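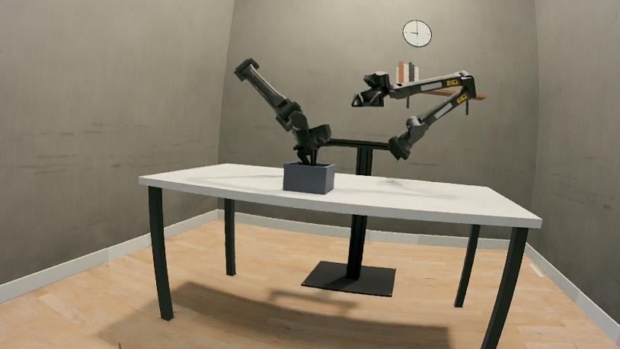 Bench layout in the simulator, both arms on the T-shaped stand behind the table.

Setting up a two-arm peg and bin task before cutting any metal

These notes cover the simulated half of Cellgate, the two-arm bench going into the shared workshop at Clenineck. The arms are called Boris (left) and Seol (right) in all the config files, and the same names are used here. Everything below can be done on a desktop PC. You need a working simulator, the arm models already loaded, and joint limits that match the real servos.

1. Fix the origin

Put the world origin on the floor under the centre of the stand's column. Measure every other position from there, including the table. It is tempting to use a table corner, but the table in a shared workshop gets moved and the stand is bolted down. Set the units to metres, then check the arm models, as some exporters write millimetres without saying so. An arm a thousand times too large is easy to spot. A gripper mesh scaled separately from its collision shape is harder, so turn on the collision view and compare the two.

2. Add the bin and peg

Model the bin as five thin boxes: four walls and a floor. Do not import it as a single mesh with an automatic convex hull. The hull closes the opening and the fingers will stop at the rim as if there were a lid on it. Give the walls a collision thickness of 2 mm or more. Thinner walls let a fast finger pass through between time steps.

The peg is a plain cylinder, 15 mm across. Colour it red. Nothing else on the bench should be red, and that makes the threshold in step 5 very simple.

3. Set up the grip

Start with one arm and leave the other folded well above the table. Move the wrist over the bin with the fingers pointing straight down, open them, lower to the grasp height, close, and wait 14 time steps before lifting. The wait matters more than the closing force. Without it the lift begins while the contacts are still settling and the peg rolls out sideways.
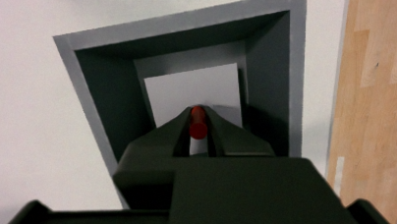 If the peg creeps downwards in the grip, raise the friction on the finger pads before touching the force. Too much force in the simulator shows up as a fine vibration, and the solver will eventually throw the peg across the room. Change one value at a time and write down the old one.

4. Bring in the second arm

Both arms can reach the bin, so they can also reach each other. Cellgate handles this with a single lock. An arm must hold the lock before its wrist enters the box-shaped region over the bin, and it releases the lock only when the whole gripper is outside. The check runs on the measured joint positions. Do not run it on the commanded ones, which lead the arm by a varying amount.

The region should be wider than the bin on all sides. Remember the elbow: a folded arm can keep its gripper clear and still put a link where the other one wants to go. 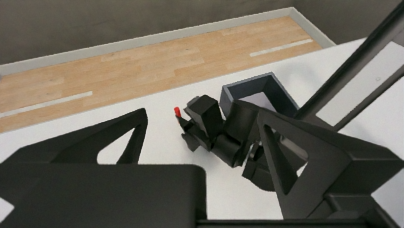 A reader asks whether the lock could be dropped in favour of running a full collision check between the arms at each step, and adds that on a similar bench the lock left one arm idle for most of the cycle. It could, and the idle time is real. The full check is on the list for later. For a first build, a lock is easier to test and it fails with both arms standing still.

Test the lock by sending Boris and Seol to the same point at the same moment. One should go in and the other should hold outside the region. Repeat with the start order swapped. If both stop, look for a release that depends on the gripper being closed.

5. Check the wrist views

Each wrist camera will see its own fingers in the lower part of the view. Leave them in. The real cameras will see them too, and hiding them in the simulator only puts the problem off. Mask the finger area once with the gripper open and once with it closed, then take the red threshold over what remains.

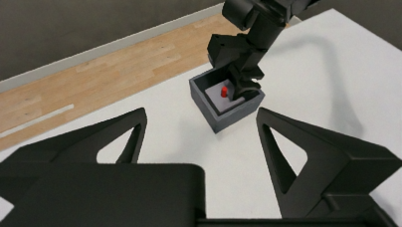

Shadows are the usual cause of a bad threshold. Move the light to a few different positions and run the detection again each time, with an arm over the bin and with the bin clear. Should the peg drop out in shade, lower the minimum brightness and leave the hue band alone.

6. Save a baseline

Once a full cycle runs without a dropped peg, save the joint log and the config together under one name. The current Cellgate baseline is run 17. Any later change to friction, time step or region size gets compared with that log first, before it goes anywhere near the bench at Clenineck.

The gripper mounting drawings and the wiring for the emergency stop are on the next page.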